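**Survey: many small firms regret the first logo they choose**

Jan 10, 2019

A new survey from the branding agency Tudard looks at how small businesses choose their first logo, and how long they keep it. The agency, based in Dakville, sent its questions to the owners of 200 small firms in the region. All of them have opened since June 2016, and most have fewer than 20 employees.

More than 100 of the owners said that they would choose a different logo if they could start again. The most common complaint was that the logo had too much detail and could not be read when it was printed small, for example on a receipt or on a business card. Other owners said that their logo looked too similar to the one of a competitor in the same town.

Money was a smaller problem than the agency expected. Owners who paid a designer were not much happier than owners who made the logo by themselves with an online tool. The difference was in the time they had spent. Firms which took two months or longer to decide were more often satisfied, and they also had fewer changes to make later on their signs and packaging.

"People come to us in the last week before the opening," said Mahnaz Sadeghi, who led the survey for Tudard. "They have already ordered the sign, and then they ask if the color is good. At this moment it is too late to give useful advice."

One of the firms in the survey is Godinho, a family bakery in Droddale. It opened with a drawing of a full bread basket with the name written in a circle around it. The drawing looked nice on the shop window, but on the paper bags it became a brown spot. The owners have now removed the basket and kept only the name, in the same letters as before. They say that regular customers did not notice the change for several weeks.

The survey also asked about color. Blue and green were the most popular choices, and few owners could explain why they had picked them. Tudard recommends testing a new logo in black only, before any color is added, and showing it to people who do not know the business.

The full results can be requested from the Tudard office in Dakville without cost. The agency plans to repeat the survey next year with the same firms. 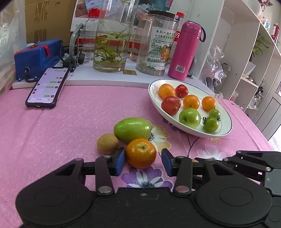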